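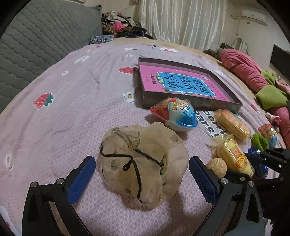

I almost skipped the Midholm herb and tea fair this year, and I'm so glad I didn't! My sister had a cold, it was drizzling, and the parking lot at the old Brukdale mill fills up by 10 on a good day. But it was Friday, I had the day off, and November is short on fun around here, so off I went.

Admission was $8 (two bucks more than last time, grumble) and that gets you into both halls plus the drying loft upstairs. Go to the loft first! The stairs are steep and by noon there's a line. It smells like mint and hay up there, and Hanneke Van Wijk was giving a talk on drying lemon balm without turning it brown. Her advice: keep it out of the sun, keep the bunches small, and quit poking at it. I'm a poker, so that stung a little.

Downstairs I spent way too long at the Michiels table, where they let you mix your own blend and charge by weight. Mine was chamomile, fennel and way too much licorice root — I got carried away with the scoop. It came to $10 for 100 grams, and I've had a cup every night since.

The sachet workshop was packed, so I stood at the back with my coat on. Benedito Furtado runs it, and he's a riot. He likes lavender with a bit of cedar for sweaters, and he says to fill the bag only halfway so you can give it a squeeze now and then to wake up the smell.

Lunch was the one letdown. The Zidham bakery stand had sold out of the cheese rolls before one o'clock, and the soup was mostly potato. Bring a sandwich, and bring cash too, as the card reader in the second hall kept quitting on people. I went home with tea, thyme seeds and wet socks.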